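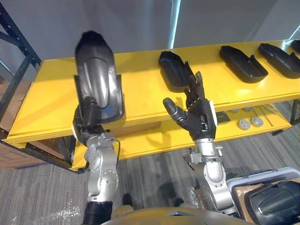

4.2 Loan tenure and early repayment

We next look at whether tenure affects how often borrowers repay a personal loan early. The sample holds 480 unsecured loans made by Tenduvton, a small lender in Mesotia, all at fixed rates. Loans still within their first year were left out, as the contract does not allow early repayment in that period. Following Saha and Gamage, we count a loan as repaid early if the full balance was cleared at least three months before the last instalment fell due.

Of the 480 loans, 162 were repaid early. We also computed the share by tenure. It rises up to four years and then levels off.

Figure 3. Gray robot gripper and a folded translucent yellow plastic sheet.

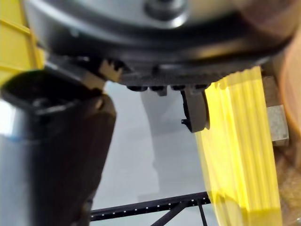
The lender charges a fee on early repayment, set as a share of the balance left. For most borrowers the fee came to less than 200, and we find no clear link between its size and the choice to repay. Loans of under 2000 were rarely cleared ahead of time. Income at the date of application is known, but later changes in income are not, and the model in Section 5 leaves them out.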